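27 de marzo de 2018

Abro hilo sobre la subvención a Codov, porque leo muchas cosas mezcladas y quiero separar lo que se sabe de lo que se supone.

1. El gobierno regional concedió a Codov una ayuda de 700 millones. El ministerio dijo entonces que el expediente tenía todos los informes. El viernes reconoció que faltaba uno, el de competencia.

2. El portavoz habla de «un error de comunicación entre departamentos». Puede ser. Pero el informe se pidió en julio y la firma fue ocho meses después — es mucho tiempo para un error de comunicación.
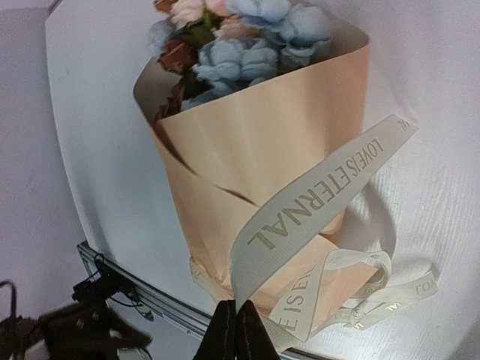
Flores azules y rosas en papel melocotón.

3. La oposición pide una comisión de investigación. El partido del gobierno ofrece solamente una comparecencia a puerta cerrada. Para mí es poco, y lo digo aunque voté por ellos.

4. Sobre Skorix, la otra empresa que se presentó: su oferta prometía unos 500 empleos en Grasso. No afirmo que fuera mejor. Digo que no conocemos la puntuación de ninguna de las dos, y la ley obliga a publicarla.

5. También he leído que la ayuda ya está pagada. No es exacto. Se ha pagado el primer plazo, los otros dependen del voto del presupuesto.
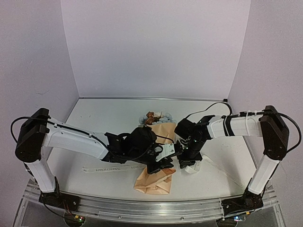
Marisa Trusthorpe responde que el primer plazo tampoco debía pagarse sin el informe, y que eso está escrito en las bases de la convocatoria, artículo 5.

6. Tiene razón, lo he comprobado ahora y corrijo: el artículo 5 exige el informe antes de cualquier pago. Entonces la pregunta al ministerio es más sencilla: quién autorizó la transferencia y en qué fecha.

7. El pleno es mañana por la tarde. Seguiré en este mismo hilo si publican el orden del día.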